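Up too early again. It's not even six and I'm at the kitchen counter with the laptop and the first coffee, because my legs wouldn't stop twitching and I figured if I'm going to lie there replaying the second half I might as well write it down. So: the playoff. We lost it, 40 to 39. One point! I typed that and then had to get up and walk to the sink and back.

I should back up, since I skipped last month completely and future me will have no idea what this was all for. The league put in a qualifying round this spring, home and away, and the winner goes to the regional tournament in Nodby in April. We've never been. We've never been close to being close. We're a team that plays in a school gym with a stage at one end, and the wall pads under the far basket have been coming unglued as long as I've been on the roster. But we finished second in our half of the table, and that put us up against Okell, who are all about nine feet tall and have matching bags.

First leg was at theirs and we won by three. I still don't understand it. I had two points and a lot of fouls. Our center had the game of her life, she was pulling rebounds down over people who should have been able to rest their chins on her head, and they got rattled and started throwing up shots from way out. We sang the whole way home in the van. Bad singing. Somebody's phone died playing the same song and we just kept going without it.

Then came the rule thing, which I've been chewing on for two weeks. I assumed (everybody assumed) that it went on total points over both games. So going into last night, three points up, I thought even a small loss would do. Our coach thought so too. Then the email went around at lunch, the day of the game, saying no, this round counts wins, and if it's one each you play a five-minute extra period right there at the end of the second game. It's in the rules. I went and looked. It's on a page I have absolutely scrolled past before, and I don't think it's a good rule, but it's there in black and white and was there all along.

So when I say we lost 40 to 39, that was only the end of regulation, and then there was the extra five minutes. I'll get to that. I'm putting it off.

The game was ugly. Good ugly for a while. Both teams were so nervous that the first quarter looked like people carrying groceries in the rain. I came in halfway through the second, and my job was to stay on their little point guard, the quick left-handed one, and I did all right! She only got by me when I was tired, and then she got by me every single time. My knee held up. I had the tape on too tight and there's a red line behind it this morning, but no swelling, and I went down the stairs normally, one foot after the other like a grown-up.

We were up at the half. We were up going into the fourth. Then we went cold, and I mean really cold, nothing would drop, and they just kept coming a basket at a time. Their last two were free throws and I was standing on the lane for both of them, praying for a brick. Neither one touched the rim. We had the ball with a few seconds left and the shot was a good shot. I want that in writing. It was the right shot by the right person and it went halfway down and came back out, and I'd give her the ball again today.

Extra period: they scored, they scored, we scored, they scored. I fouled out with two minutes left, on a reach, a dumb tired reach, and watched the rest with a towel on my head. I'm not writing down that score. It's on the league page if I ever want it, and I won't.

Afterward I was fine until the handshake line. Then their point guard hugged me, this tiny soaking-wet person who'd been running me into the floor all evening, and said she hated playing against me, and I lost it completely. Cried all over her shoulder. It's about the nicest thing anyone has said to me on a court.

The bus people (we'd rented from Aaltonen because the van's in the shop) were waiting outside with the engine running, so we didn't even shower. Sat there steaming up the windows. Half the bus asleep, the other half going over the free throws. I ate an entire sleeve of crackers and somebody's leftover half of a sandwich and was still hungry when I got in. 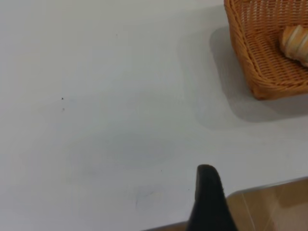
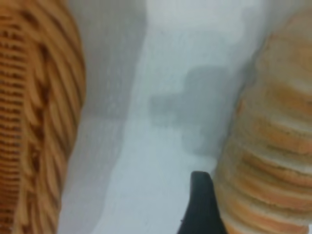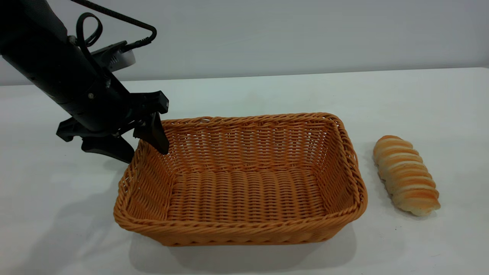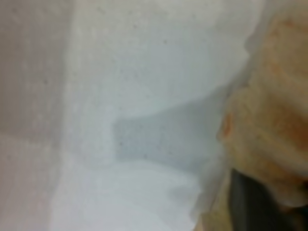 Anyway. What bugs me most is that I'd already half packed for Nodby in my head. I'd looked at the hotel. I'd told my mother, who doesn't follow any of it but wrote it on her calendar in pen, and now I have to call her. I'll do that tonight, after work, when I can say it in a normal voice.

And the season isn't over, which is the strange part. There are still 2 league games left and they count for seeding next year. Jetutska is up next, away, and they play that horrible full-court press from the opening tip, and if we turn up there with our chins on our chests they'll run us out of the building. Practice is on as usual. Coach already sent the message, sent it from the bus in fact, I could see her typing it three rows up. No speech, just the time and "bring both jerseys."

I keep wondering if I want to do another year. I said that last spring too, and the spring before, and then September comes around and I miss the noise of the place and being yelled at to get my hands up. I could stand to work on my left. I went left once all night and dribbled it off my own foot. There's a hoop at the park by the library and it's light enough now in the evenings — maybe 3 times a week, if the knee lets me.

Coffee's cold. The uniform is still in the bag by the door and I can smell it from here, so laundry first, then shower, then work. I need to find the other white sock too.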